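Baking Notes, Sep 20, 2023

Oven temperature and the fall cookie tests

The brown butter cookie from the last issue drew several letters about uneven spread. Most readers reported flat edges and a raised center. We repeated the recipe at the Rolholm kitchen with the oven dial set to 350 F and an oven thermometer on the middle rack. The thermometer read lower than the dial for the first part of the bake. A cool oven lets the butter melt before the edges set, and the dough runs. 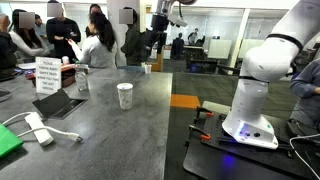

Preheat for longer than the indicator light suggests. The light tracks the air near the sensor; the walls and rack lag behind it. Bake one tray at a time, and let the oven recover between trays with the door closed.

Butter was the second variable. Browning drives off water, and the loss depends on how long the pan stays on the heat. Weigh the butter after browning and bring it back up to the recipe weight with cold water. Our batch uses 268 grams of flour. Readers who measured by cup were often well over that, which accounts for the dry, domed cookies in two of the letters.

Chilling matters less than we expected. Dough rested for 4 hours and dough rested overnight spread to nearly the same width, although the overnight dough browned more evenly. Dough baked straight from the mixer spread the most. If time is short, portion first and chill the portions on the tray — they cool much faster than a full bowl.
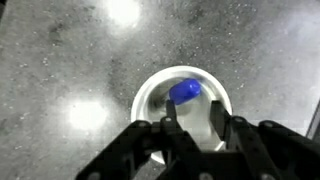 White cup on a speckled gray surface.

The Dobos variation (cocoa dough, caramel pieces) needs a lined tray. Caramel near the edge of a portion will leak and burn, so press the pieces toward the center and cover them with dough.

The October issue covers the Pramimari spice shortbread and storage of cut dough. Letters on the shortbread should give pan size and rack position.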